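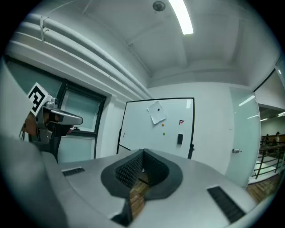
两只手什么时候算在一起:手持双夹爪示教中的相对位姿估计与补全

Skerncombe学院 机器人方向课程项目报告
作者:Dineo Sithole、Hamdia Dinsa
提交日期:2018年7月16日

摘要

我们用两只手持夹爪录制双手操作的示教,想知道左右夹爪之间的相对位姿能准到什么程度,以及标记看不见的时候该怎么办。系统里有两个信息来源:头部相机看夹爪上的标记方块,夹爪自带的相机各自估计自己的运动。前者准,但经常看不见;后者一直看得见,但会慢慢走偏,而且两只夹爪走偏的方向互不商量。我们比较了三种合并办法,结论是短缺口用插值就够,长缺口要用夹爪自身的运动来补,并在标记重新出现时把误差往回分摊。开题时我们打算做一个学习抓取策略的项目,这一部分现在剩下第七节里的一段话。

一、问题从哪里来

开题报告写得很有气势,标题里有“学习”两个字。写完以后我们录了第一批数据,把左右夹爪的轨迹画在同一张图上,发现两只夹爪在某一时刻占据了同一块空间。录制的人是Hamdia,她表示没有这种体验。

单看任何一只夹爪,轨迹都很光滑,很像那么回事。毛病出在两条轨迹之间:它们各有各的坐标原点,各有各的漂移。做单手任务时这无所谓,反正策略只关心夹爪相对于物体怎么动。双手任务就不行了,左手按住纸、右手去取纸上的东西,两手的间距差一点,按住就变成了按空。指导老师看完图,建议我们“先把尺子做好再量东西”,于是题目换成了现在这个。

二、装置与软件

两只夹爪用的是实验室现有的Gotix手持夹爪,左右各一。每只上面固定一个白色方块,几个面上印着黑白标记,头部相机只要看清其中一个面,就能算出方块的位姿。每个面的标记编号不同,左右手之间也不重复。第一周我们打印时给左右手用了同一套编号,程序于是认定操作者有一只手在两个位置之间高速往返。重新打印以后,这一现象消失。

头部相机和夹爪相机都以每秒30帧录制,时间戳统一由录制程序Lellico写入。Lellico是上一届同学留下来的,文档只有一页,其中半页是致谢。它的好处是几乎不丢帧,坏处是它对“开始”的理解跟我们不同:各路相机在收到指令后陆续启动,文件名却都写着同一个时间。我们改为读取每帧自带的时间戳,不再相信文件名。

方块与夹爪指尖之间的固定变换由我们自己写的标定脚本Cui求出。做法是让指尖顶住一个固定点,手腕尽量往各个方向转,然后用最小二乘解出偏移量。动作看起来像在给墙做针灸。转动的幅度一定要够大,第一次标定时我们转得很矜持,解出来的指尖落在了手柄里面。

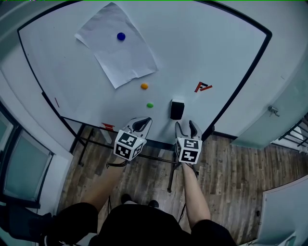 图1 录制过程中的头部相机视角,左右夹爪上各有一个白色标记方块。

三、任务设计

任务要满足两个条件:两只手都有事做,失败了不用赔钱。最后选定的是在立着的白板上整理磁贴:一只夹爪按住纸边,另一只夹爪把纸上的磁贴取下,放到下面那一列的末尾,再把它放回去。两只夹爪的距离会从很近变到比较远,手腕也得转,标记方块因此有很多机会躲开相机,这正是我们需要的。

我们要求操作者在每段录制的开头和结尾让两只夹爪的指尖轻轻相碰。这个动作给了我们一个不依赖标记的检查点:碰在一起的时候,算出来的指尖距离应当接近零。它也让每段录像看起来都像两位螃蟹在签合同。

共录制27段,全部由我们两人轮流完成。录制前没有告诉操作者“请把方块对着相机”。预录时说过一次,结果动作变得非常端庄,手腕像打了石膏,标记几乎没有丢过,数据也几乎没有用处。

四、三种合并办法

甲法:只用标记。看得见就用,看不见就在前后两次看见之间做插值,位置线性,姿态用球面插值。代码很短,写完时我们以为项目已经结束了。

乙法:只用夹爪自身的运动估计,开头用标记对齐一次,之后放手不管。这是很多单手示教的做法,直接搬到双手上,也是第一节那张图的来历。

丙法:以乙法的运动为骨架,每次看见标记就修正一次。标记消失期间沿用自身运动,标记重新出现时比较两者之差,把差值按时间比例分摊到整个缺口。这样轨迹在标记出现的一刻不会跳变。代价是它必须等缺口结束才能算,所以只能离线用。对录数据来说这没有关系,对我们原来设想的实时演示来说有关系,原来的设想已经不在了。

五、标记为什么会丢
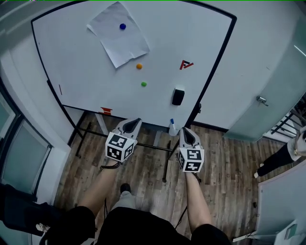

丢失的原因比我们预想的平淡。我们花了一个下午查光照,写了一段自适应阈值,效果是把误检从很少变成了稍多一点。后来逐帧翻看,才承认主要原因是几何:方块转到只剩一条窄边朝着相机,或者被手和夹爪本体挡住。镜头畸变也帮了忙,白板的边在头部相机里都是往外弯的,方块靠近画面边缘时,角点的位置就不那么可信。遮挡的方向也很好找,右手夹爪后面的地上有一个蓝盖子的透明喷瓶,只露出一部分,它被夹爪挡住的道理和标记被挡住的道理完全一样。我们后来就拿这种静止的背景物来判断夹爪前伸时会盖住多大一块画面,比对着空气估计方便得多。

全部录制中,至少有一只夹爪的标记无法解算的帧共1,291帧。它们分布得很不均匀,大多集中在两个动作上:取磁贴时的转腕,以及把磁贴往低处放时的前伸。按住纸的那只手表现稳定,按住纸的时候人也确实没有别的事可做。

还有一小类丢失来自头部。操作者低头找下一个磁贴时,两只夹爪会一起离开画面上沿。两只同时丢失的缺口通常更长,对甲法尤其不友好。我们考虑过请操作者不要低头,随后想起来“请把方块对着相机”的教训,作罢。

六、结果

评价分两部分。第一部分是人为制造缺口:在标记完整的区间里挖掉一段,用三种办法补上,再与挖掉的真实检测比较。第二部分是每段末尾的指尖相碰,看算出来的两个指尖离得有多远。

在第一部分里,缺口不超过200毫秒时,甲法和丙法几乎分不出高下,误差和标记检测本身的抖动混在一起。手在这么短的时间里来不及做什么出格的事,一条直线足以代表它。我们为丙法写了三个星期代码,看到这张图的时候沉默了一会儿。

缺口再长,甲法就开始走捷径。它会让夹爪直接从取磁贴的位置滑到放磁贴的位置,中间那段抬起、绕开、再放下的弧线没有了,有几次轨迹穿进了板面。丙法保住了弧线的形状,误差主要是整体的小偏移。乙法在短缺口上也不差,问题是它从不回头,越到一段录制的末尾偏得越多。

第二部分的排序更清楚。乙法在收尾的指尖相碰上最差,有的段落里两只夹爪隔着空气完成了签约。甲法和丙法接近,原因也不神秘:指尖相碰时两个方块通常都看得见,甲法此刻用的就是标记检测。换句话说,这项检查对甲法格外宽容,只能证明标定没有坏,不能证明缺口补得好。我们设计它的时候没有想到这一层,写在这里供下一届避开。

最终采用的方案是混合的:200毫秒以内用插值,超过则用丙法。全部使用丙法也可以,结果没有可见的差别,但夹爪相机在贴近白板时满眼都是白色,自身运动估计偶尔会打个趔趄,短缺口里犯不着去承担这个风险。

七、不足与未完成的部分

误差的参照物就是标记检测,相当于用自己的尺子量自己的尺子。Hamdia联系过隔壁楼的动作捕捉室,对方答复可以预约,预约表排到了我们毕业以后。

丙法的按时间分摊假设漂移是匀速积累的。从数据看,漂移更喜欢在转腕时突然发生。按转动量分摊应当更合理,我们试了一个版本,平均误差变小了,最坏的一例变大了,还没弄清楚为什么,所以没有写进结果。

两位操作者身高接近,头部相机的俯角也就接近。换一个高个子或者矮个子,标记的可见情况大概会不同。我们都是右撇子,按纸的永远是左手。

关于抓取策略:用乙法和混合方案处理后的数据各训练了一次,只在仿真回放中看过。前者的两只手经常错开,后者的两只手能凑到一处,随后在取磁贴之前停住不动。样本太少,不做结论。

八、分工

Dineo Sithole:丙法的实现、人工缺口实验、第四至六节。
Hamdia Dinsa:标定脚本Cui、Lellico时间戳读取的修改、逐帧检查、第二和第五节的初稿。
录制由两人轮流进行。标记方块的打印由两人共同完成,第一版编号的责任亦由两人共同承担。

附:数据与复现

处理后的轨迹与原始时间戳存放在课程服务器的项目目录下,按录制顺序编号。运行顺序为先标定,再检测标记,再合并。如果跳过标定直接合并,程序不会报错,会给出一组非常光滑的结果,请不要使用。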